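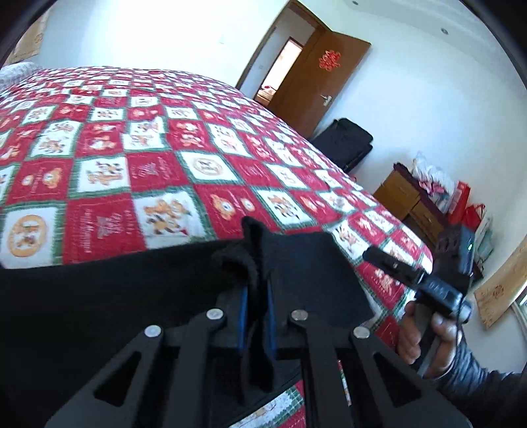
Segundo Annick Collet, a força de preensão isolada não basta para rotular uma demonstração com tecido, pois o material cede entre os dedos antes de haver contato estável. Adotamos essa ressalva na segmentação dos episódios.

Figura 2. Garra manual com uma peça de tecido preta entre os dedos de bordas azuis; ao fundo, cama com colcha quadriculada.

O protocolo Plunadetti registra a trajetória do punho e a abertura da garra em ambientes domésticos. Cada operador executou nove episódios por peça, dos quais oito foram usados no treinamento e o restante na validação (ver Seção 2).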